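Rainy Sunday jobs for the reloading bench

My bench at Lustville gets a proper clean once the range shuts for winter, and I've picked up a few habits that save me a lot of swearing.
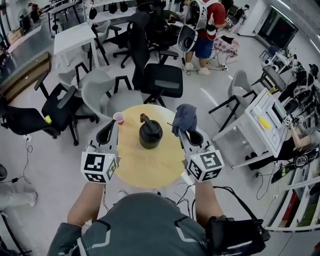
Brass first

I sort mine by headstamp before it goes anywhere near the tumbler. Then it's 15 minutes in warm soapy water, a good rinse, and 2 days on an old towel in the laundry. Don't rush the drying!

Keep your dies happy

Wipe them down, give them a light coat of oil and pop them back in their box. I did skip this one June and ended up scrubbing rust off 3 of them - what a miserable arvo.

One powder at a time

Only one tub on the bench, ever, and it goes back in the cupboard before the next comes out. Leftovers go straight back into their own tub, with the label facing me while I pour.

Check your scales

Zero them, then put the check weight on before every session. Mine drift a bit when the heater's on.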